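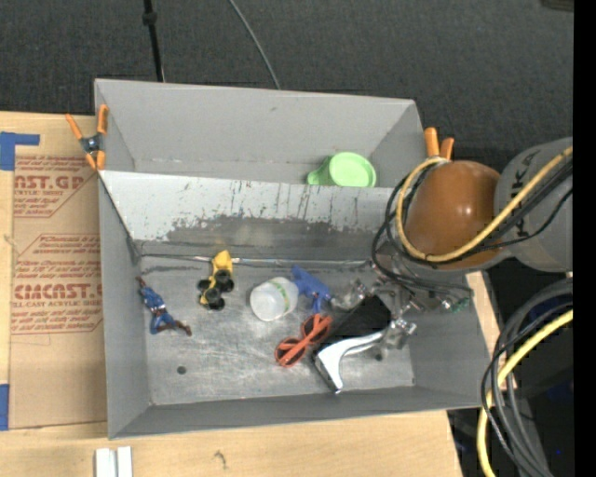

Divider Strike Fault: Frequently Asked Questions

This page covers the divider strikes on the two-compartment picking cells and the hold that went out in July. It is meant for operators, shift leads and anyone who has to restart a cell. If your question isn't here, send it to the Batura support desk.

What went wrong?

On a number of picks, the arm came down with the gripper too close to the divider between the front and rear compartments. The fingers touched the slanted face of the divider on the way down or on the way back up. Most contacts were light enough that the arm kept going and logged a normal pick. Two were hard enough to trip a protective stop.

How many picks were affected?

We went through the force logs for 2,797 picks. Of those, 13 showed a contact with the divider, including the 2 that stopped the arm.

Is that why the paint on the divider is worn?

Partly. The scratches and the ragged edge where the light gray paint has come off are wear from more than one cause, and we can't tie a given mark to a given pick. Objects get dragged against the panel too. Don't use the state of the paint to decide whether a cell has the fault. Use the log.

What caused it?

The planner was working from an old bin model. The Holzer bin model has a straight divider, and the bins we run have a slanted one. Near the top the two agree. Lower down, the planner believed it had clearance that wasn't there.

The mix-up came in with the Colent planner update, which reset the bin model to its default. The update notes did mention the reset. Our checklist did not.

Does it matter what is in the bin?

Yes. Small loose things in the middle of the front compartment, like a toy figure or a pair of sunglasses, give the planner plenty of ways to approach. Long or heavy items are harder. A stapler-type tool can be gripped well at only a few points, and if it has slid up near the divider the arm may have to come in at a steep tilt. Most of the 13 contacts were on items of that sort.

The rear compartment is narrower, so a single cup sitting close to the divider can cause the same trouble from the other side.

What should I do if the arm stops on the divider?

1. Leave the arm where it is. Do not press resume.
2. Press the emergency stop and wait for the pendant to confirm it.
3. Write down the pick number and which compartment the arm was in.
4. Support whatever is in the gripper before you open the fingers.
5. Jog the arm straight up at 50 percent of normal jog speed or less, until the fingers are above the rim.
6. Check the clear finger parts for cracks. If you find one, tag the cell out.

Can I reach in and move the item myself?

Only with the emergency stop pressed. A protective stop is not enough - it can be cleared from the pendant by somebody who doesn't see your hand.

Do I need to check the clamps?

Yes, before every restart. The orange-handled spring clamps go near the upper corners of the bin. If a bin has shifted, the planner's model is off again, even with the right file loaded. Push on the rim with your palm. If it moves, reseat both clamps and rerun the bin calibration.

What about the cables?

Look at the yellow and black cables along the arm and make sure none of them can catch the side of the bin at full reach. We found no cable damage in this review, but a snag produces a very similar force reading.

Has it been fixed?

The correct bin model is loaded on all cells, and the Valtari controller now refuses to start if the model name doesn't match the bin label. The force limit near the divider has also been lowered. Expect a few more protective stops than before.

When does the hold end?

Each cell comes off hold after a clean shift with no divider contact in the log. Logs are reviewed every Friday, and the release list is posted by the cell door the same afternoon.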